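Why does wood have stripes?

Put your finger on a wooden table and follow one of the lines. Go on, I'll wait. Did it run straight, or did it wander off and bend round like a stream? I do this all the time, usually when I'm meant to be eating my toast, and I've got a whole favourite patch on my kitchen table that looks like a river on a map.

Those lines are called the grain, and they were made by a tree while it was growing.

A tree is a bit like a huge bundle of drinking straws. The straws are far too thin to see one by one, but they carry water from the roots all the way up to the leaves. Most of them point up and down the trunk, and that's why the lines on a plank usually run along its length.

Now for the rings! In lots of places, trees grow quickly in spring and more slowly later in the summer. The spring wood is often paler and the summer wood is often darker. In winter the tree has a good long rest. So every year it adds one new layer just under the bark, like pulling on another jumper over all the old ones. If you look at a stump you can see the layers as circles.

So how do circles turn into stripes? Try it with an onion (ask a grown-up to do the cutting). Slice it across the middle and you get rings. Slice another one from top to bottom and you get long curvy lines. It's the same onion with the same layers, and all you've changed is the way the knife went. 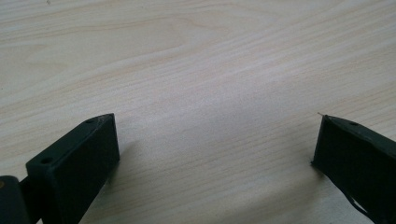

Swirls are my favourite bit. Trees don't grow like perfectly straight pencils. They lean, they bulge, they twist a little, and they have to grow round their own branches. When a saw goes through a bulgy part, it catches the edge of a layer in one place and misses it in another, and you end up with loops and waves. If the layers are close together and the saw cuts straight across them, you get neat narrow stripes instead. Sometimes you find both on the same tabletop.

A knot is the round dark spot where a branch used to join the trunk. Look at the lines near a knot and you'll see them squeeze round it, just like water going round a stone.

Colour depends on the kind of tree. Birch and maple are pale and creamy, walnut is a deep chocolatey brown, and cherry starts off pinkish and gets darker as the years go by. Sunlight changes wood too. Lift up a mat that's been on a table for ages and there might be a different-coloured patch hiding underneath.

Not every wooden table is solid all the way through, by the way. Some have a veneer, a very thin sheet of real wood glued on top of something else. You can sometimes tell by looking at the edge. If the lines on the top carry on over the side, it may well be solid. If they stop suddenly, it may be veneer.

Want to make a grain picture? You'll need thin paper, a wax crayon with its wrapper peeled off, and an old bit of wood that feels rough (smooth, varnished tables don't work very well, I've tried). Lay the paper on the wood, hold it still, and rub gently with the side of the crayon. The lines should start to appear. I did 16 of these one rainy Tuesday and stuck them on my bedroom door. Write the name of the wood on the back of yours if you know it, and leave a question mark if you don't.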